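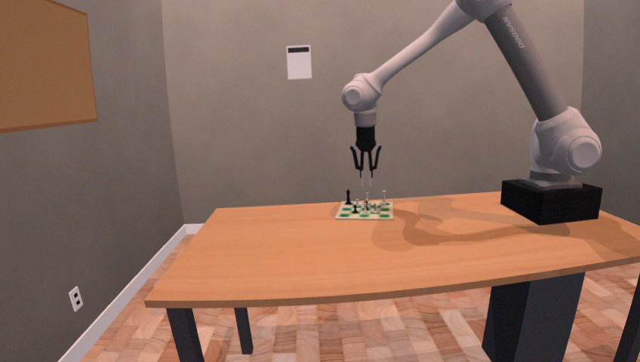 Teleop demos for chess moves: one operator or several?
Started by drultdale_dan

drultdale_dan
Original poster
Posted Mon 14 March

We're collecting demonstrations in simulation for a short pick and place set built around a small chessboard. Single arm, parallel fingers, gripper pointing straight down for nearly everything. Only a few pieces on the board per episode. The task instruction is a sentence like "move the black piece next to the tall one to an empty square near the middle."

So far we have 404 episodes, all driven by me with a 6-axis puck. Policy trained on those does well on approach and badly on the grasp. It comes down over the right piece most of the time, then closes a few millimeters to one side and the piece tips over. If there is a second piece on the neighboring square it usually knocks that one too.

My question is whether to bring in more operators or keep going alone. My manager wants more people because it's faster. I think my data is at least consistent and I don't want to mix in four different styles. What have others done?

pegandhole

More operators. A policy trained on one person learns that person's habits, including the bad ones. If you always come in from the same side, it has never seen how to recover from the other side.

We had one guy who paused over every object for a second before going down. The policy learned to pause. Sometimes it never stopped pausing.

lusunby_lab

I'd go the other way. For a set this small, keep one operator until the grasp works, then add people. If you mix early you won't be able to tell whether a failure is the operator, the task or the controller.

Also, 404 is not a lot for something with this tolerance. The tops of those pieces are narrow. How much clearance do the fingers have when there's a piece on the next square?

drultdale_dan
Original poster

Very little. With the fingers all the way open I can't get down between two neighbors without touching one of them. I've been closing partway before I descend, but I don't do it every time. I only do it when I notice.

lusunby_lab

Then that's your problem, or a large part of it. You say the data is consistent and then you say you pre-close when you notice. From the policy's side those are two different strategies for what looks like the same situation, and it's averaging them.

Go through the episodes and tag each one: fingers full open at the start of descent, or partway. I'd bet it's split close to even.

sabine_a

Sabine Albers here, I run data collection for a group that does tabletop assembly. Agree with lusunby_lab on the tagging.

Here is what we give every operator before they record anything. It's one page and it took us a long time to get it down to one page.

1. Move to a point above the object. Stop translating.
2. Rotate the wrist so the fingers close along the open direction, meaning the side with no neighbor.
3. Set finger width. For us this is a button with fixed steps, no analog trigger.
4. Go straight down. No sideways correction below the height of the tallest object. If you're off, go back up and redo step 1.
5. Close, wait until the width reading settles, lift straight up.

Step 4 is the one people hate. They want to nudge it while they're low, and I understand that, it feels quicker. But a nudge among small objects teaches the policy that contact with neighbors is fine.

pegandhole

Disagree on step 4. If operators never correct when low, the policy never sees a correction when low, and it will certainly end up low and off center at some point. Then it has nothing to go on. You want some messy episodes in there.

sabine_a

We do have recovery episodes. We record them separately and on purpose. The operator starts from a bad position, low and to one side, and the demonstration is going back up and trying again. That way the recovery is also clean. What I don't want is an operator wobbling around because they can't judge depth from a flat screen.

kwik_grip

Depth is what I was going to ask about. What view does the operator have? If it's one fixed view from the front of the table, no operator on earth will center those fingers.

drultdale_dan
Original poster

One fixed view, a bit above the table and off to the front. I can orbit it between episodes but not during. There's a shadow from the arm on the tabletop and I've been using that as a depth cue more than I'd like to admit.

kwik_grip

Well, there you go. Add a wrist view for the operator, even if the policy doesn't use it. Better if the policy uses it too.

And be careful with the shadow. If your policy gets the same image you do, it may be using the shadow as well. Move the light and see if the grasp gets worse. In our case it got a lot worse. We now randomize light direction in every episode. The wall color and floor texture made almost no difference to us, but the light did.

debnath_r

I work with real arms, no sim, so take this with that in mind. We do kinesthetic teaching. Arm in gravity compensation, operator holds the wrist and walks it through. For pieces this small it's much better than any puck or controller. You feel when you're centered and your eyes are right there at the table.

The downside is your hands and arms are all over the camera image, so we play back each trajectory without the person and record the images on the second pass. Roughly 90 percent of the playbacks succeed. The ones that don't get thrown out.

drultdale_dan
Original poster

That's attractive, but the real arm isn't set up yet. We get bench time in April at the earliest. Everything until then is sim.

debnath_r

Understood. You can fake part of it. Let the operator record only waypoints (above, down, close, up, above target, down, open) and have a planner fill in the motion. You lose the natural human path, but for moving a piece from one square to another, who needs it?

pegandhole

If you're going to use waypoints and a planner, and it's a sim where you already know where each piece is, why have a human at all? Script it. You could have thousands by tomorrow.

lusunby_lab

Scripted demos are fine for the basic move. Where I'd still want a human is choosing the finger direction when the piece has neighbors on two sides, and deciding what to do when a piece has fallen over. You can script those too, but you'll spend as long on the script as you would on driving.

janaka_h

We did this comparison on something similar, small upright objects on a grid. 1715 scripted episodes against a much smaller teleoperated set. The scripted policy was better when everything was standing and spaced out. The teleoperated one was better in clutter. Both together beat either alone, and the order mattered: scripted first, then fine-tune on human data.

One warning. Our script always gripped at the same height. Pieces with different heights need different grip heights. A tall king type piece gripped low will swing if it's not centered, and a short one gripped high will slip out. Make sure whoever is driving, human or script, has a rule for that.

- Janaka Herath

sabine_a

Good point about height. We tell operators to grip just under the widest part of the upper half. Hard to write a rule for it. We ended up with a sheet showing each object with a line drawn on it.

drultdale_dan
Original poster

OK, lots to do. I went through the first batch and tagged finger width at descent like lusunby_lab said. It's worse than I expected. In the early ones I'm full open nearly every time. In the later ones I'm partway nearly every time. So the data does contain two operators, me before and me after I got better at it.

Plan for now:

Drop the early episodes where I touch a neighbor.
Fixed steps for finger width on the puck buttons.
Wrist view for me and for the policy.
Random light direction.
Sabine's procedure, and a separate set of recoveries.

Then I'll bring in 2 more people and have them follow the same page.

pegandhole

Keep the early ones somewhere, don't delete them. You may want them as failures later.

drultdale_dan
Original poster

They're moved to another folder. Not deleted.

alska_tom

Reading this with interest, we're starting on almost the same thing. Question for Sabine: how long do you let people practice before their episodes count?

sabine_a

Until they get ten clean ones in a row. For most people that's an afternoon. For some it's twenty minutes. After lunch everybody gets worse for a little while, so we have them do a few that don't count then as well.

kwik_grip

Also keep sessions short. Our success rate per operator drops off clearly after the first hour. They don't notice it themselves.

alska_tom

Thanks, both. Did anyone here ever get decent results with a VR controller in place of the puck? We have two of them on a shelf.

debnath_r

Yes, but put a clutch button on it and scale the motion down by at least half for anything this size. Start a new thread and I'll post our mapping.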